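Oct 7, 2018
By Dwayne Nakamura

The drinks corner, one month later

In September we changed the drinks corner on the second floor, and I promised to write something for the newsletter when people had had time to get used to it. I have now listened to many of you, mostly while waiting in the queue behind you, so I will try to put it all in one place. Some of this will be known to you already if you come early in the morning. For the colleagues from Cindenberg, who visit us only on some days, it may be more useful.

First, the old arrangement. Until the summer we had the kettle, a tin of tea bags, a jar of instant coffee and the big flask, which was filled at eight and was not pleasant to drink from after eleven. The kettle was slow and it was often left with a finger of water in it. Several people had brought their own small machines and kept them under their desks, and the building office did not like this at all because of the sockets. I understood both sides. I had one of those machines myself.

Now there is one dispenser for all, on the white table where the flask used to be. It came from Hermans, who also take care of the filter and come to look at it when we call. The kettle is still in the kitchen next to the sink, for those who want to make tea in a pot, and I would be glad if it stays there. Twice I have found it on the windowsill in the meeting room.

I want to explain how to use the new dispenser, since the card from the supplier is written in very small letters and it has already been splashed.

Put your cup on the grate before you choose anything. It should be directly under the spout, with the opening close to the metal. If you hold it low or at an angle, the last part of the drink goes over your hand. When the flow stops, please wait a little before you take the cup away. There are always a few more drops, and these are the drops which we later find on the table, on the floor, and once in the drawer with the spoons.

The coffee comes out stronger than what we had before. I have heard this as a complaint and also as a compliment, sometimes on the same morning. If it is too strong for you, fill the cup a little less and add hot water from the kettle. The tea is more mild. Some of you asked if the tea is made from leaves or from a powder. It is a concentrate, and it is made by Zorkora, the same company which makes the coffee one. I do not find it as good as real tea, but for an afternoon it is all right.

About cups. The clear plastic ones with the ribs are for guests and for those days when the dishwasher is running. They are light and they keep their shape better than the smooth ones we had in spring, which became soft when you held them too strongly. With a hot drink you feel the heat through them quickly, so hold them near the top, where the ribs are, or use two. But I must say that we went through 4000 cups last year, and this is a number I did not believe until I saw the orders myself. A mug of your own is the best solution. There is a shelf above the sink with place for 20 mugs, and when I looked on Friday there were 13 on it. So seven places are waiting.

Please write your name under the mug, not on the side. The dishwasher removes the ink from the side and then we have discussions.

The tray is the part I am asked about most, so I will write a bit more about it. The steel tray and the grate come out together if you lift them from the front — slowly, with both hands, because you cannot always see how full it is. Pour it out in the kitchen sink, never in the plant. Then take the grate off and rinse both of them with warm water. The slots collect coffee, and if it dries there you will need the small brush, which hangs on the hook beside the towel. Do not use the green side of the sponge on the steel. The tray is polished like a mirror, and the scratches would stay with us for as long as we have it.
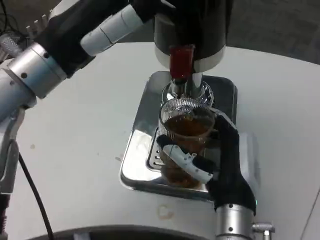 We tried for two weeks without any plan for the cleaning, in the hope that everyone would do it when it was needed. It did not go badly, but it was always the same three or four people, and one of them told me she had begun to drink only water so that she would not need to go there. So now there is a list on the side of the cupboard. Each team has one week. It means emptying the tray in the evening, wiping the table, and seeing that there are cups and stirrers for the next day. It takes five minutes if the tray was not forgotten the day before.

The spout should be wiped also, with the white cloth and not with the yellow one, which is for the table only. On Fridays the team of the week runs the rinsing programme. For this you put the large jug under the spout, because a normal cup is too small, and you press the rinse button for long, until you hear it begin. Do not go away during this time. It is shorter than you think.

A word on dark bits at the bottom of the cup, because two people have written to me. With strong coffee a little settles if the drink stands for some time, and Hermans told us on the telephone that it is harmless. If you see a lot of it, or if the taste is strange, please run the rinsing programme and tell me. I would like to know on which day it happened and which drink it was. "The coffee is bad again" is hard for me to work with.

We also had a question about cocoa. Wurier has offered us a separate unit for cocoa and soup, on trial, without cost for the first month. I have asked them for the measurements. The table is not so large, and I would not like to lose the corner where people put their things down while they stir. If it does not fit there, I would rather say no to the soup.

Milk is in the small fridge, on the door. The oat milk is on the shelf under it and belongs to everybody, although it has looked for some time as if it belonged to somebody. When you open a new carton, put the date on it with the pen that is on a string. When you finish a carton, please do not put it back empty. I have nothing more to add to this one.

Sugar has moved to the drawer because of the ants. We have not seen the ants since the middle of September, but I would leave it in the drawer until it becomes colder outside.

The list for the next weeks has still two gaps, and both are before the holidays. If your team can take one of them, write it directly on the paper or send me a message. I am at my desk in the mornings, and after lunch you will most likely find me near the dispenser anyway.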